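Jallen adds teal card holder to its small goods range
For release: March

Jallen, the maker of wallets and small accessories, has announced a new snap-fastened card holder for people who carry more cards than a standard wallet will take. The Polum card holder goes on sale this month through the company's own website and through independent stationers and gift shops.

The Polum is a compact folder with a strap closure and a bound set of clear plastic sleeves between its covers. It will be offered first in teal with pale stitching, and a further colour will follow later in the year. Each holder takes up to 22 cards of the usual bank card size.

Work on the design began after the company asked its regular customers what they carried from day to day. Many replied that their bank cards were easy enough to find, while membership, library and loyalty cards were kept in drawers, coat pockets and glove boxes and were seldom to hand at the till.

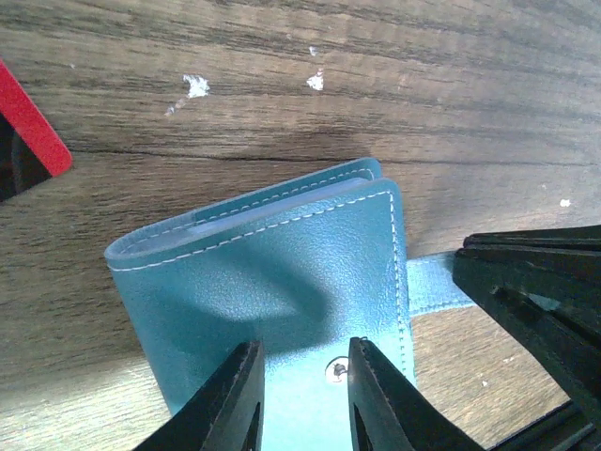 Can the sleeves be replaced if one of them tears?
The sleeves are bound into the spine and cannot be changed at home. A holder with a torn sleeve may be returned to Jallen for repair, and the work is free of charge during the first year.

Tyson Robichaud, head of product at Jallen, said: "Our customers told us that they wanted to see their cards without taking every one of them out. We looked at a number of layouts, including fanned pockets and a zipped case, and came back each time to the simple folder. It opens like a small book and most people already know how to use it."

The holder was developed with the design studio Tamošiūnaitė, which has worked with Jallen on two earlier ranges. The studio made nine trial versions before the final pattern was agreed. Changes made along the way included a longer strap and a small adjustment to the position of the snap, so that the holder may be closed with one hand when full.

Particular attention was given to printed cards from shops, salons and clubs. These are often thinner than bank cards and may bend when kept loose in a bag. The sleeves of the Polum are cut to hold such cards flat, and both faces remain on view, so that a membership number can be read out or copied down while the card stays in its place.

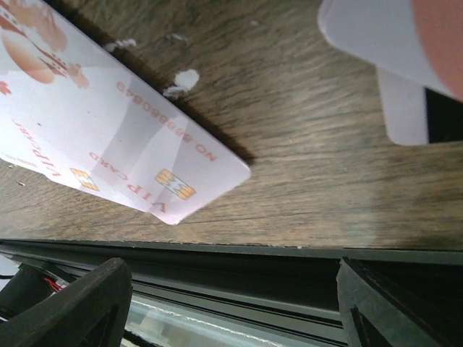
A VIP card, with its number printed along the long edge.

Aigars Dzene, sales manager, said that early interest from retailers had been strong. "We have agreed to supply 60 shops for the first season and expect that to rise to 70 by the summer. Stationers have asked for a product of this kind for some time. It sits well beside diaries and notebooks, and it makes a sensible present."

The Polum will be followed by the Hukel, a larger folder for travel papers and tickets, which is now in the last stage of testing. Details of the Hukel, including its price and colours, will be given in a separate announcement.

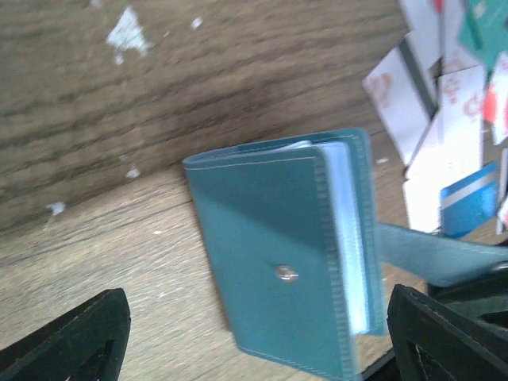
The card holder in teal, with clear sleeves between the covers and a round metal snap.

Care instructions are supplied with each holder. Jallen advises wiping the cover with a soft, dry cloth and keeping it away from direct heat. Cards should be placed in the sleeves one at a time, and the sleeves should not be filled beyond the stated number.

Retailers who wish to place an order or ask for a sample should write to the Jallen sales office, marking their letter for the attention of Aigars Dzene. The office is open from 9 am on working days. Press enquiries and requests for product pictures should be sent to the Jallen press office.

Ends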